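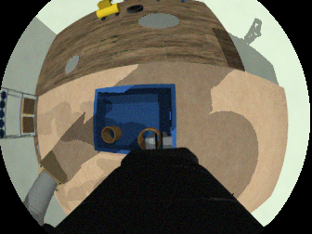
Two brown rings in a blue bin, seen in simulation from behind the gripper.

Glenys Haworth has spent most of the spring deciding which of two grippers to buy, and so far she has not bolted either one to an arm.

Her group at Draslow, a contract packing firm, is comparing the Cindar, a short two-finger gripper, with the Tangen, which has longer fingers and costs more. Both are being tried in simulation first. The task is dull on purpose: reach into a bin, take hold of a ring, lift it out and put it down on the table.

"Rings are harder than they look," Haworth says. "You can grab across the outside or put one finger through the hole. The controller has to pick, and it has to pick before the gripper blocks the view."

The blocked view is a large part of the work. With a wide-angle camera behind the gripper, the fingers cover whatever they are about to touch. The housing takes up a good share of the picture too. A ring lying tilted near a corner is a different problem from one with its opening toward the camera, and the wall of the bin limits how the fingers can come in.

The team has run 2893 attempts since April, in batches of 100. The simulator changes the shadows and the position of the rings between batches. In the latest batch the Cindar made 81 clean lifts. The Tangen did better in the corners and worse in the middle, where its longer fingers tended to push a ring before closing on it.

Haworth does not trust the totals yet. Contact between a finger and a curved surface is hard to model, and small friction settings can move the score a lot.

Real hardware comes next. Draslow has set aside a bench at its Promby site, and both grippers will go on the same arm, with the same camera and the same controller - no retuning between them for the first 100 picks.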